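Talk notes, wrist camera perception stack
2023-08-07, 25 min slot, leave 5 for questions

Start: skip the bio. Say name, say Odeck, go.

Opening line: most of our grasp failures last January were not grasp failures. Planner was fine. Controller was fine. The map was stale. Pause here.

Quick recap of the stack for people who came in late. Wrist camera, depth estimate, segmentation, then the world model (Podirier), then planner. Everything after Podirier trusts Podirier. That's the problem.

Numbers slide. 855 logged approaches in homes. Don't read the table out. Just say the big bucket is "object was there when we planned, not there when we arrived". Let them look.

Why homes are hard. Clutter, yes, everybody says clutter. Talk more about see-through stuff. Clear bowl, clear bag with something dark inside. Depth sees the table through the bowl, segmentation sees the thing in the bag and forgets the bag. So the planner gets a nice solid object with no plastic round it and picks a pinch that will drag the whole bag. Shiny foil same story, bright patches jump around when the wrist moves.

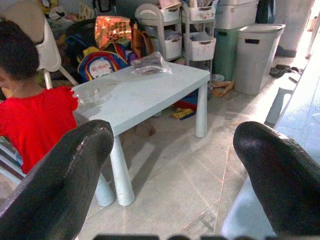

Second thing, masking our own fingers. We used a fixed mask for way too long. Fingers are black and glossy, highlights move with the light, and the old mask left a thin rim along the tips. Podirier took the rim for an obstacle. Planner then refused to close in on anything. Took Dalibor Michalík 3 days to find it, give him credit by name, he's in the room I think.

Fix: render the mask from joint state every frame, grow it by a few pixels, done. Cheap. Show the before/after clip, it's short, do NOT loop it.

Third, people. Keep-out zone goes round any person detection, and it has to work from the back. Detector we started with wanted faces. Kids sitting turned away, low to the floor, half behind a finger, it dropped them. Now any partial body counts, and the zone stays put for a while after we lose the detection. Costs us reach. Fine. Somebody will ask about the cost, answer is we take it.

Aging the map. Each cell gets a timestamp, confidence decays, planner has to look again before contact if the cell is too old. Decay rate per class: furniture slow, small items fast, people fastest. Relook adds 100 ms. Say teh number slowly, people always mishear it.

Tooling, if time. Matheson replays a log against a new build and diffs the plans. We run 1,000 replays a night. Statholm is the viewer on top, ugly but works.

If short on time drop Statholm, keep Matheson.

Open stuff: clear plastic still not solved. Tried polarizing filter, lost too much light indoors. Bright windows wash out the floor and depth goes patchy, exposure bracketing helps some but slows the loop.

Last slide is repo link and contact, leave it up durring questions.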